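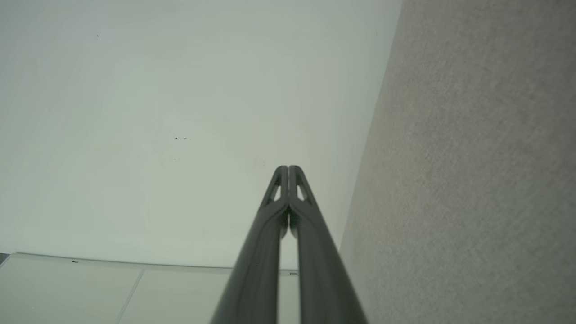
Wrist cam view, Zirnbridge fingers closed at the tips, nothing in the grip

torquewrench_tina
Okay, I've had the Zirnbridge two-finger on my arm since February and I'm finally swapping back and forth between it and the old Hevier, so I figured I'd post where I am. Same arm, same controller, same wrist camera mount for both. I ran 34 picks with each on my usual junk pile (caps, markers, a roll of tape, a dish sponge).

Zirnbridge dropped 2. Hevier dropped 11. I was not expecting that big a gap!

What I like best is the narrow tips with those little cutouts. I can get into a cluttered bin without shoving everything else over. What I don't like is how much of the camera view the fingers eat up. Bottom middle of every picture is just dark gray finger.

beslow_fan
Which pads did you have on the Hevier? The stock ones go slick after a few months and then it drops everything. I'd want to see that 11 again with fresh pads before I blamed the gripper.

torquewrench_tina
Stock ones, and yeah, they're old. Fair point. I have a new set in a drawer somewhere, I'll redo it.

gantrygoat
I don't mind the fingers being in view. I want to see the tips! My policy does way better when it can tell where they meet. I moved my camera farther out on a Beslow bracket once to get a cleaner picture, and it got worse at small stuff, so I moved it back.

mildly_calibrated
Disagree with goat. If the fingers cover the part when you close on it, you're guessing for the last inch. I run a second camera off to the side and it helped me more than any gripper swap did.

Also Tina, your tips look like they meet pretty evenly, but they're dark and kind of shiny along the top edges. Do you get glare under brighter light? Mine confused the heck out of my tip tracking until I turned the exposure down.

torquewrench_tina
A little, with the desk lamp on. I've been leaving it off. Haven't touched exposure – what are you running?

mildly_calibrated
Manual, gain all the way down, and I just add light if it's too dim. Auto was jumping every time the arm swung over something white.

shopfloor_lurker
How much was the Zirnbridge? The Bermúdez store has it at 348 but it says fingers sold separately, and that makes me nervous.

torquewrench_tina
348 is what I paid, same store, and mine came with one pair. Maybe they changed it? Email them first.

beslow_fan
They answer pretty fast. Also still waiting on those fresh pad numbers lol

torquewrench_tina
Tonight, if I can find the drawer.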